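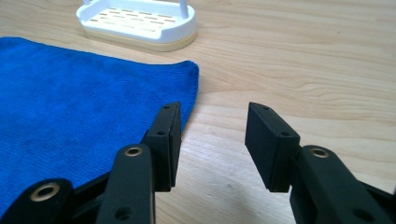

Rondano Rowing Club - Kit and Clubhouse Team

Soap dish and blue towel, the long-term verdict

We swapped out the soggy old saucer by the clubhouse sink last July, so I've had plenty of time to form opinions about the new soap dish. Short version: I like it a lot, and I'd buy it again tomorrow!

It came from Prendard, cost me 19 dollars, and it's the kind with a white plastic tray sitting on a pale base. The tray has rows of narrow slots in the floor so the water can get away from the bar. Our old soap used to turn into paste by the end of a busy regatta morning, and the bars last far longer now (we buy the big lemon ones from Villalobos, which were always the worst for going mushy). The raised rim is handy too - a wet bar doesn't go shooting off onto the floor when somebody grabs it in a hurry.

Cleaning is where I'd knock off half a star. The slots are skinny, and soap scum loves them. A sponge won't get in there at all. I go over ours with an old toothbrush and hot water and then let it dry upside down. The glossy finish wipes up in seconds, so it's only the slots that need any patience.

Now the towel. I got a royal blue microfiber one from Grenach at the same time, mostly because I was tired of paper towels. It's soft and a little fuzzy, and it drinks up puddles off a wooden table really well if you lay it flat and press instead of rubbing. The border is starting to look a bit frayed at the corner, and I do wish they'd put a sturdier hem on it. It also holds on to every crumb and bit of lint in the building, so please wash it on its own and skip the fabric softener.

Would I get both again? Yes, though I'd buy two towels so there's always a clean one. If you pick up a dish for home, check the size of your soap first. The extra-large bars are a squeeze.

Posted 26/04/2026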